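# Looking after the hand on the Tornar cell

**How often should I check the fingertip pads?**
Every morning before the first run, please, and again after 300 grasps. Wipe each pad with a barely damp cloth, and if one feels slick or has a nick in it, swap it out — a worn pad will drop things long before it looks bad.

**What about the finger hinges?**
Give them a soft brush once a week. Lint loves to settle in there, especially in rooms with carpet (ours is terrible for it!), so take your time and get into the little slots too.

**Can I oil the joints?**
I know it's tempting, but no. Oil creeps down to the pads, and then you'll be cleaning all afternoon. If a finger feels stiff, call Ximena Cárdenas and she'll happily talk you through it.

**The ribbed sleeve has slipped. Is that bad?**
Usually not. Power down, wait 2 minutes, and ease it back one fold at a time. Never pull from the collar end.

**How do I check the wrist camera view?**
Park the hand over clear floor with the fingers pointing down, then open the live view. You want to see the fingertips and a good bit of floor between them.

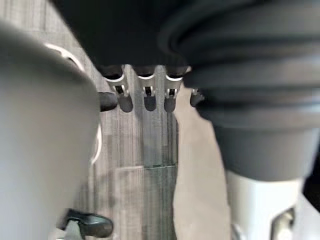
*Wrist camera view, fingers down over the carpet.*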